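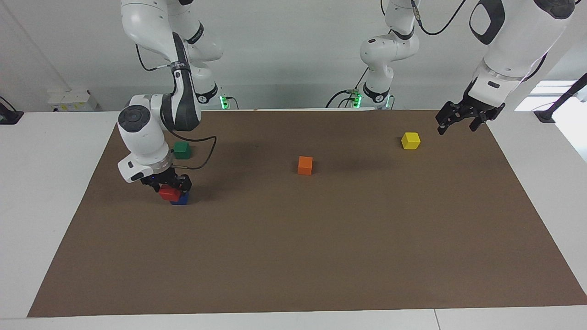 The Garnham Reading Month is a yearly reading campaign held every November in the town of Garnham and the villages near it. People are asked to read for 20 minutes a day, any book, any language. Run by Garnham Library with local schools. Often just called "the Month".

Origins

Started by Rasmus Toom, then children's librarian at Garnham. He had noticed loans dropping off each autumn once the summer reading scheme finished. First year was small: 24 families, one school, a paper chart on the library door. Toom kept the rules to a single side of paper and they have hardly changed.

The second year brought in Vaher Primary and the secondary school at Skendine. Skendine dropped out for one year over a timetable clash, then came back.

How it works

Each reader gets a folded card with a square for every day of the month. Colour in a square after reading. Being read to counts, so do audiobooks (added later, after some argument). Comics have always counted. Cards are handed in at any branch by the first week of December and the reader picks a second-hand book to keep.

Missed days can be made up, but only within the same week. Schools are free to ignore this rule and mostly do.

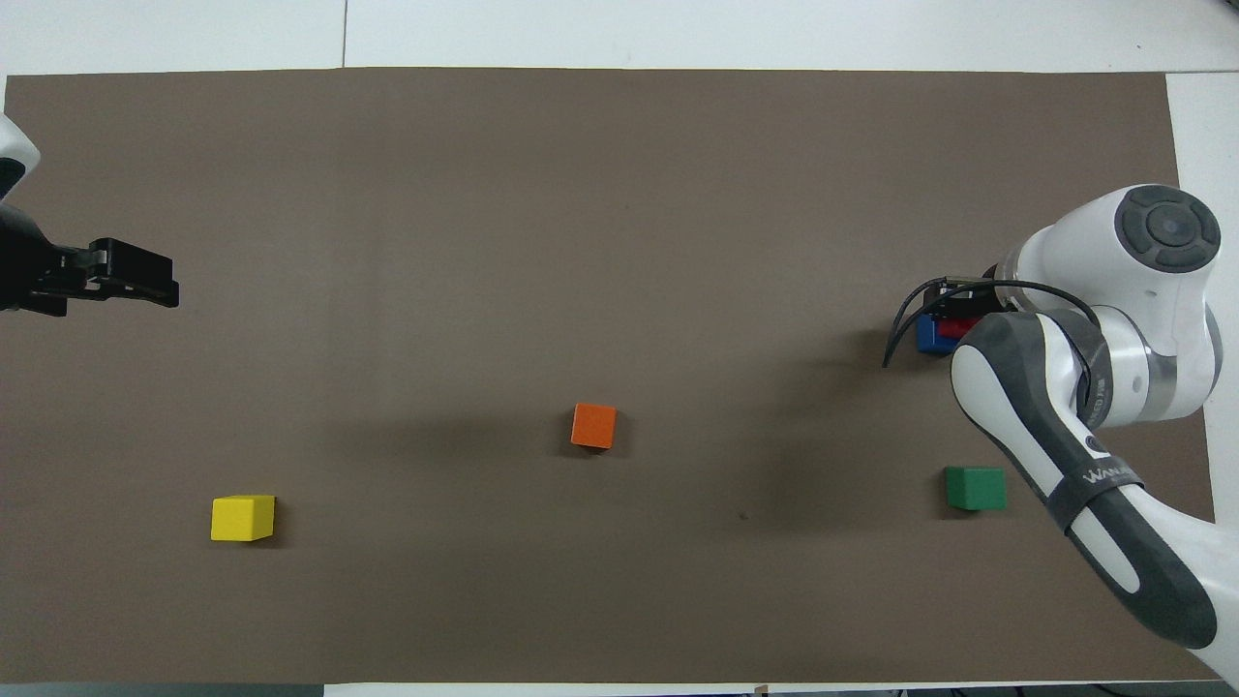
Robot gripper over a brown mat on a white tabletop.

Shared book

Since the fourth year there has also been a shared book, chosen by public vote from a list of five. Copies are left on buses, in the health centre and at the Norico café, with a note inside asking the finder to pass it on. More than 700 copies have gone out so far. Few come back, which is the idea.

The author Vega Quintana opened one Month with a reading in the market hall. Her story collection The Salt Ladder won the vote that year by 19 votes. It was the first time a book of short stories had been picked.

Changes

Toom retired from the library on August 29, 2022, and the schools officer took over the planning. An online card was tried the same year alongside the paper one. Take-up was low and it was droped after one season, though a printable version is still on the library site.

Reception

Teachers have mostly been in favour. The main complaint is about the cards, which some parents say turn reading into homework. In reply the library brought out a blank card with no squares, for readers who would rather just write down titles. Its now the more popular of the two with adults.

See also

Skendine Book Swap
Summer reading schemes
Garnham Library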